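Rules for Robots (Yes, They Have Homework Too)
Posted Fri 13 March

You probably know the rules at your house. Shoes off the couch. No soccer near the good lamp. Robots have rules as well, and theirs are longer, and they never once say "in a minute."

Most robots do not read the rules. People read them and then build and run the robot so that it can't easily break them. A book of rules like this is called a standard. The one kept at the Skivarham workshop has 574 pages, and 162 of them are about stopping. Stopping is a big subject.

Some of the workshop rules are easy to understand, even if you have never met a robot arm.

Know where the robot can reach. Grown-ups call this the work area. If the robot can reach it, your elbow should not be in it. Neither should your sandwich.

Put out only what the job needs. A spare screwdriver is no help to a robot that is busy with a block, and it can easily get knocked off the table.

Go slow the first time. A new job is tried at a crawl, with a person watching and a hand near the stop button. It is about as exciting as watching soup – and the people at Skivarham like it that way. 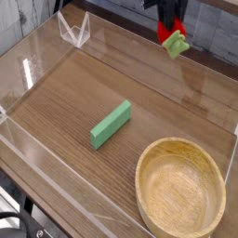
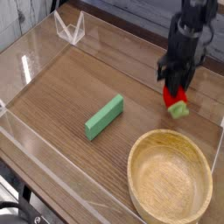 Clear walls around the tabletop, one green block, one wooden bowl with nothing in it.

Why does a robot need a stop button if it already has a computer telling it what to do?

Computers follow instructions, including the bad ones. If somebody typed the wrong number, the computer will carry out the wrong number with great confidence. The stop button lets a person halt the robot without winning an argument with it first. It should be big, easy to find and never hidden under a coat.

There are rules for gentle handling too. A gripper is a robot's version of a hand, and it has no idea that a peach is different from a brick until someone sets how hard it may squeeze. The usual advice is to start soft and add a little at a time. The peach will thank you.

Then comes the rule that everyone grumbles over: write it down. Each time a job is changed, somebody notes what was changed and when. The Skivarham notebook has 3,390 lines in it, and two of them are legible. They are working on the handwriting and hope to have it fixed by September.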